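Gergate Community Board > Town Hall & Elections > Council president resigned, now what?

Started by millrace_deb
Fri 30 January

millrace_deb
So the council president is out as of last night. I was at the meeting and I still don't totally understand what I watched. She read a one-page letter before the consent agenda, said it had been an honor, thanked the clerk, and handed the gavel to the vice president. No reason given. Then they went right on to the sewer easement like it was any other meeting.

She's the one who got the Landach Road money through, and she's been the mayor's closest ally since before he was mayor. Does anybody know what happened? And who picks the next one? I have read the charter page on the city site twice and my eyes slide right off it.

tugboat_ray
It was the Plireline contract. Had to be. She voted for it in December, then spent a month telling everybody she had "questions." You can't be the mayor's person and have questions in public. My guess is somebody had a talk with her.

hollis_on_3rd
Ray, you say that about every single thing that happens in this town. When the library changed its hours you said it was Plireline.

tugboat_ray
And who does the library's billing now?

hollis_on_3rd
Not the point and you know it!

quietporch
I don't think it was a fight. She told a few of us at the pancake supper that her mother was moving in with her and she was tired. That was well before any contract vote. People do just get tired. I sat on the parks board for one term and I was ready to crawl out the window by the end (and we mostly talked about mulch).

millrace_deb
That would make me feel better. But then why not say so in the letter? "Family reasons" is two words and it would have shut all of us up.

quietporch
Would it have shut Ray up?

tugboat_ray
No.

nicholas_ave_neighbor
Quick correction for anyone skimming, because I've already seen it wrong on two other sites. She resigned as PRESIDENT. She did not resign her seat. She is still the council member for the Nicholas ward and she still votes. I asked the clerk this morning and the letter only covers the presidency.

That matters for what comes next. There's no special election. The council picks a new president from its own members by majority vote, and the vice president runs the meetings until they do.

millrace_deb
Oh! Okay, I had that completely wrong. I thought the seat was open. Thank you.

bakersfolly
So who wants it? I keep hearing Stamatia Katsaros and I'd be happy with that. She reads the packet. You can tell who reads the packet and who opens it for the first time while sitting up there under the lights.

hollis_on_3rd
Katsaros would be fine by me too. My one worry is that she's never chaired anything in that room and public comment would eat her alive. She's too polite. Last spring she let the man with the drone complaint go on until the janitor started stacking chairs.

bakersfolly
I'd take too polite over the last couple of years of people getting gaveled down mid-sentence. I was one of them! I had a perfectly good point about the crosswalk.

tugboat_ray
Katsaros won by 12 votes. That's not what I'd call a mandate.

nicholas_ave_neighbor
She got 1409 the last time she ran and the other fellow got 909. The 12-vote race was her first one. Look it up, the totals are in the clerk's binder and they'll let you sit there and read it.

tugboat_ray
Fine, I had the wrong year. Still don't think she should get it just because she's pleasant.

bakersfolly
Nobody said pleasant. I said she reads the packet.

quietporch
What I'd like is for whoever it is to tell us where they stand on the mayor's budget before the vote. The president sets the agenda. If you control what comes up and when, you hardly need to win any arguments, you just leave things off until everybody forgets about them. The sidewalk ordinance has been "coming soon" since my knee was good.

hollis_on_3rd
Agree with this one hundred percent. And I'd say the outgoing president was bad about it, much as I liked her. I know she worked hard. She also sat on things the mayor didn't want to hear about, and we should be able to say both.

millrace_deb
I do think that's a little harsh. Landach Road would still be gravel without her. My street drains onto it and I remember what it was like, we had a pond at the end of the driveway every time it rained and the school bus wouldn't come down.

hollis_on_3rd
I'm not taking the road away from her, Deb. I drive on it too.

oldgergate_sue
Been reading along and finally remembered my password. I covered the council for the weekly for years, back when there was a weekly, and here's what I'd watch. See who makes the nomination. If the vice president nominates somebody right away, it was settled before anyone sat down. If there's a long silence and people start looking at their papers, it's a real contest and you'll want to stay to the end. Bring a sweater. They've never fixed the heat in there.

Also, the mayor doesn't get a vote on this and isn't supposed to be working the phones, though I never knew one who didn't.

tugboat_ray
Finally somebody with sense.

oldgergate_sue
I didn't say it was Plireline, Ray.

bakersfolly
Does anyone want to ride over together for the vote? I've got room in the van and I'm coming from the Nicholas side. I can swing by the senior apartments too if anybody there needs a lift.

quietporch
Save me a seat, please. The front one if the knee gets a say in it.
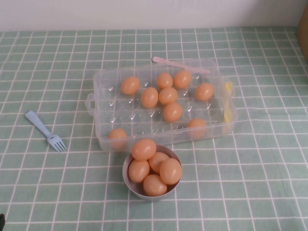

pinecone_jess
Can a regular resident speak before the council votes on the new president?

nicholas_ave_neighbor
You can speak during general public comment, which comes ahead of the vote on the agenda. Sign the sheet by the door before the meeting is called to order. They won't reopen comment once nominations start.

pinecone_jess
Perfect, thanks. I've lived here a while and never gone to one of these, so I may just sit and listen first. Is it scary?

bakersfolly
Not a bit! Mostly it's long. The microphone squeals if you lean in, so don't lean in. And write it down even if you think you'll remember it, I blanked on the word "crosswalk" while talking about the crosswalk.

tugboat_ray
If you do talk, ask them about the contract.

hollis_on_3rd
She can ask about whatever she wants, Ray.

millrace_deb
Update from me. I wrote to the outgoing president (regular email, just to say thanks for the road) and she answered the same afternoon. She didn't give a reason and I didn't ask for one. She did say she plans to finish out her term in the seat and she'll be voting for president like everybody else. She wouldn't say for who.

hollis_on_3rd
That was nice of you. I should probably write too. I'll leave out the part about the agenda.

oldgergate_sue
Leave it in. She's been called worse by people she liked less.

tugboat_ray
So she's staying on and she's got a vote and no title to lose. That could get interesting when the contract comes up for renewal.

quietporch
Ray, for once I think you may be onto something, and I'm going to go lie down.

nicholas_ave_neighbor
Agenda for the next meeting is posted outside the clerk's window. Election of president is item four, right after the minutes, general comment and the treasurer's report. The sidewalk ordinance isn't on it.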